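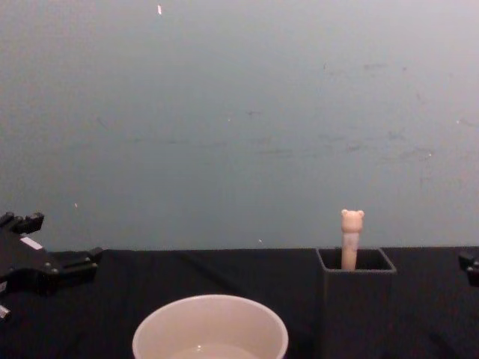

A reader in Iltville writes that the Grado platform cart is good in the warehouse but too loud on office tile, and asks if softer wheels can be put on it without buying a new cart.

Yes, it is possible. The Grado takes the same 5 inch casters as our Fahy cart, and the Fahy set comes with gray rubber wheels. Two of them swivel and two are fixed. The plate has the same holes, so you need only a wrench and a little patience. Please put the fixed wheels on the end away from the handle, otherwise the cart is difficult to steer.
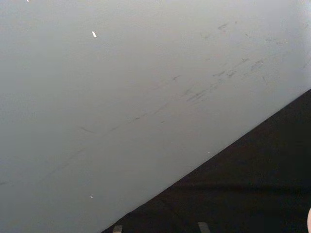
Scuff marks on a pale gray surface.

With rubber wheels the load limit of the Grado becomes 300 pounds, also if the label on the deck shows a higher number. For paper boxes and small parts this is enough. For steel parts we advise to keep the hard wheels. 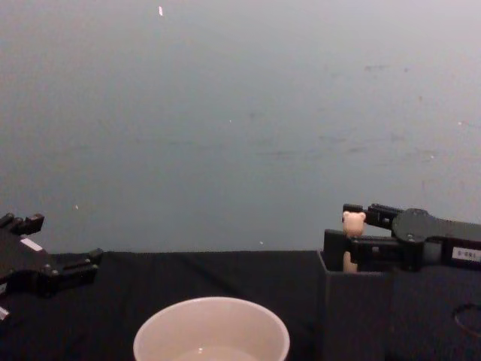

Table with black cloth, gray wall behind.

The caster set costs 40 dollars and is in stock at the Skomholm counter. Orders which arrive before noon leave on the same day, except Friday.

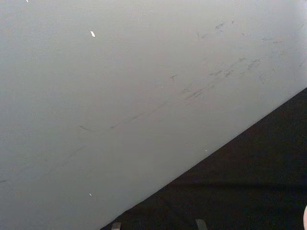 Shipping is free if you order 2 sets or more. The old casters you can keep or bring to the counter, where we take them for recycling. The bolts are included in the set, but the lock washers are not, so please use again the ones from your cart if they are still flat and clean.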